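分解作業班 定例打合せ メモ(月曜 10:00〜)

出席:Tsuji、Cao、Neves、Dahlgren(リモート、途中から)
欠席:Rønning
記録:Neves 急ぎで打ってます、誤字あれば直接なおしてください

1. デスクトップPC、メモリ抜き取りの進捗(Cao)
Dellのタワーを横置き、側板は外した状態から開始。固定カメラと手首カメラの両方で記録。

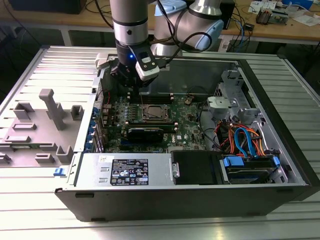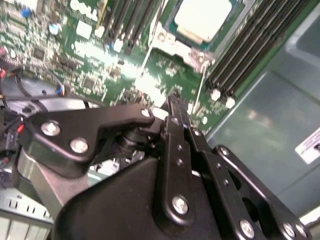
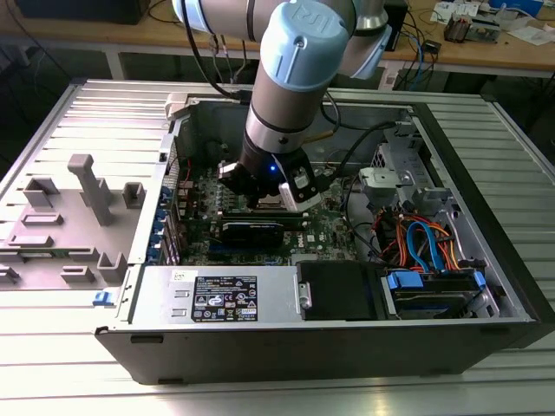
データは3月分の締めで304エピソード。うち学習に使えるのは281。残りは時刻ずれと途中停止、Caoが一覧を共有フォルダに置く。
方策は二通り比較中。(a) 固定カメラのみ (b) 固定+手首。評価は各80試行、初期位置は毎回ずらす。
(b)のほうが明らかに良い。ラッチを開く段階でとくに差が出る。(a)は奥行きを読み違えて手前で閉じることが多い、とのこと。
数字は次回まで外に出さない。Tsujiさんから、80試行で「明らか」と書くなら信頼区間をつけてと指摘。Cao了解。

2. 失敗の分類
いまの分類だと「把持失敗」に全部入ってしまう。分けたい。
・指先がラッチに届かない
・届いたが滑る
・隣のスロットに触る
・配線にひっかかる
Neves:配線は別扱いにすべき。個体ごとにケーブルの取り回しが違うので、方策の問題と環境の問題が混ざる。
Tsuji:同意。ただし分類を増やすとラベル付けが大変。まず四つで一週間やってみる。
ラベル付けは二人で独立に、一致率も出す。担当 NevesとCao。
「途中で人が止めた」ものをどこに入れるか、結論出ず。保留。

3. 手首カメラの露出
CPUの金属部分が白く飛ぶ件。自動露出のままだと指が近づくたびに明るさが揺れる。
Dahlgren(ここから参加):固定露出にして撮り直すのが筋。後処理でごまかすと後で困る。
Cao:撮り直すと今の281が無駄になる。輝度の拡張を入れた学習を先に試したい。
→ 先に拡張で一回まわす。だめなら固定露出で再収録。判断は次回。
照明の向きも変えてみる、これは誰でも手の空いた人。

4. 力のしきい値
今の値だと基板がたわむのではとTsujiさん心配。たわみはまだ測ってない。
ダイヤルゲージをTotonの班から借りる。Cao連絡済み、返事まち。
それまではしきい値は下げた設定で。下げると成功率も落ちるはずなので、評価には設定値を必ず書くこと(前回書いてなくて混乱した)。

5. 機種を増やす話
Wiltbyから使用済み筐体の提供の話あり。台数未定、機種もばらばら。
Dahlgren:機種が違えばメモリの向きもラッチの形も違う。一機種で1000以上のエピソードを貯めるより、少数ずつ多機種のほうが論文としては強い。
Tsuji:現場で使う側のJirtonは機種の幅を気にしている。同じ意見。
Neves:保管場所がない。棚は今の分で一杯。
→ まず二機種だけ受けとる方向で返事。Rønningさんに窓口おねがいする(欠席なのでTsujiさんから連絡)

6. 論文
図1の構成、Dahlgrenさんの案で進める。手首視点と固定視点を並べる。
関連研究の節がまだ空。Wangの手法との比較は入れたい、再現コードはCaoの手元で動いてるが学習が収束してない。来週までに見込みだけ報告。
タイトル案は次回もちより。

宿題
Cao:信頼区間、拡張ありの学習、除外エピソードの一覧
Neves:失敗ラベルの手順書(1ページで可)、棚の整理
Tsuji:Rønningさんへ連絡、しきい値の記録様式
Dahlgren:図1の下書き

次回 同じ曜日同じ時間。部屋は未定、取れしだい連絡しまs。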